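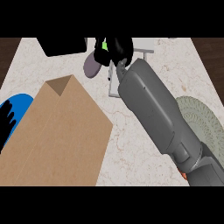
A simulated kitchen counter, with the arm's gripper finger against a black object.

September 13, 2023
By Eugénie Renaud
2 min read

In July a test arm at Ekent's Vindasville kitchen closed on a serving dish and kept closing. The dish broke and a cook needed stitches. The same control software had passed 4,000 simulated runs on counters like the one shown here.

Ekent has called it a sensor fault. I think the fault is in how we count. Of those runs, 473 ended with the gripper pressing on something longer than planned. All were logged as passes — the task got finished, so the box got checked.

A rendered dish doesn't cut anyone. That makes simulation a good place to find bad contact, and a poor place to ignore it. Hamdy, which runs a similar line in Kumville, stops and reviews every run of that kind. It is slow work. Ekent should do the same before the arm goes back near people, and it should publish the logs.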